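Belhaj Stone Soap and Stain Paste Set
For marble, limestone and travertine floors

In stock at the Movthorpe shop and by mail
Page updated July 22, 2020

Hi, I'm Othmane Hegazy, and I make this stuff. I lay and repair stone floors for a living, and for years I mixed my own soap in a bucket because I couldn't stand what the supermarket ones were doing to my customers' marble. People kept asking if they could keep what was left in the bucket, so I started leaving it with them in old jars, and then I ran out of jars, and now there's a label and a box and this page.

The set is a bottle of soap concentrate, a tub of stain paste powder, two flat cotton cloths and a plastic scraper. It's what I carry in my own van, minus the knee pads (get knee pads!).

What's it for?

Mostly old white marble, the kind with soft gray veins and a bit of history to it. I love a floor laid in irregular slabs, where the joints run off at angles and every piece is a different shape, but they're a pain to clean well. There's a lot of seam for dirty water to sit in. If the floor has fine hairline cracks as well, whatever you mop with goes down into those too, and a sticky soap will leave you with dark little lines that weren't there when you moved in. My soap is thin and it rinses easily. That's most of the trick.

It's fine on limestone and travertine. I've used it on terrazzo plenty of times. Slate is OK with the soap, but I'd skip the paste there, as it can leave a pale bloom that's annoying to get off. On granite you can use it, sure, but granite will put up with nearly anything and you may as well save your money.

The soap

One capful to a bucket of lukewarm water. Please don't double it. I know it doesn't foam much and it feels like you're mopping with nothing, and everybody's first instinct is to glug some more in. Extra soap just stays on the stone and makes it look cloudy, and then I get an email saying the soap made the floor cloudy.

Sweep or vacuum first, and do it properly, into the corners and under whatever furniture you can shift. Grit is what scratches marble. Then mop with a cloth that's wrung out well, a few square yards at a time, and go over it again with plain water. Dry it with a towel if you've got the energy. I do my own kitchen by skating around on two old bath towels, which my kids think is hilarious and which works great.

There's no vinegar in it, no lemon, no baking soda. If you've been wiping your marble down with vinegar and water because somebody's aunt swore by it, stop today. Acid eats the polish right off and the dull marks it leaves can't be cleaned away. They have to be ground and polished out, and I charge a lot more for that than I do for a bottle of soap.

The paste

OK, this is the part I'm really proud of. The powder is a white clay blend, and you mix it with water until it's like thick yogurt. You spread it on the stain, tape plastic wrap over the top and leave it overnight. In the morning peel off the plastic, let the paste dry out all the way until it's chalky, and lift it with the scraper. As it dries it pulls the stain up out of the stone and into the clay.

It doesn't always get everything on the first go. Coffee and tea usually come up in one round, maybe two. Leaf stains are about the same. Cooking oil is slow and you might be at it for a week, on and off. Rust is a different animal and this paste will NOT shift it, so please don't buy it for that. Write to me and I'll tell you what I'd do instead.

A brownish mark is the hardest kind to call from a description, because brown can be almost anything: coffee, shoe polish, iron in the stone itself, something the dog did. Try the soap and a soft cloth first. A smudge that's only sitting on top will often wipe off, and you've saved yourself a night of plastic wrap. If it's still there once the floor has dried completely, that's when I'd open the tub.

And do a test patch! Someplace behind a door or under the couch. I've had this paste on a whole lot of floors and I still test every one.

Veins are not stains

I'm giving this its own heading because of how many phone calls I've had. Gray cloudy patches in white marble are usually just the marble. Same with darker streaks, and same with one slab being a lot grayer than the one beside it. Stone comes out of the ground like that. I had a lady in February who'd put paste on the same gray patch four nights running and was ready to throw the tub at me, and when I went over there it was a beautiful bit of veining that ran straight through the slab. I talked her into liking it. It took two cups of tea.

An easy way to check is to drip a little clean water on it. A stain usually has a blotchy edge and ignores the pattern of the stone. Veining tends to go somewhere, it has a direction, and it'll stop dead at a joint where the next slab starts.

Hairline cracks

I get asked if the soap is OK on cracked slabs. Yes, if you wring the cloth out. Fine cracks that don't catch your fingernail are normal in old floors and I leave them alone. If you can feel a lip, or if a slab rocks when you stand on its corner, that needs somebody to come look at it, and no bottle of anything is going to help.

What's in the box

Soap concentrate, 47 capfuls to the bottle (I counted so you don't have to, and yes, I lost a capful on the bench)
Stain paste powder, 300 grams
Two cotton floor cloths, washable, get better with age
Plastic scraper with rounded corners
A folded sheet with all of this on it, in bigger type

Refills

You can buy the soap and the powder separately. The powder keeps for years if the lid's on tight. The soap is best inside of two years, though I've used older and it was fine, it just smelled a bit more like a barn.

If you've got the earlier bottle with the green Tedmont cap, the cap measure is bigger than the new one. Fill it halfway.

Orders and shipping

I pack orders myself in the evenings after work, so give me a few days. Everything goes out in recycled cartons from the Cedton depot, and they come in whatever size they had, so don't be surprised if your little box shows up inside a very big one. I don't ship the soap overseas, it's leaked on me twice and I've learned my lesson. Powder can go anywhere.

If you don't get along with it, send back what's left and I'll refund you. You don't have to explain.

Sealing

Last thing, and then I'll let you go mop. Folks ask if they should seal the marble after cleaning it. A sealer buys you time to wipe up a spill, and I like one in kitchens and by the front door. In a living room or a bedroom I usually don't bother. Get the stains out before you seal, though, every time, or you'll lock them in there and the paste won't be able to reach them. Give the floor a good few days to dry as well, longer if the weather's damp, and go over it in daylight with your shoes off before you open the can.

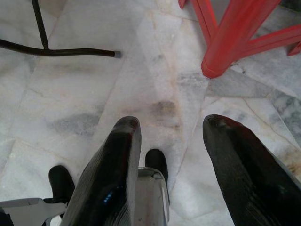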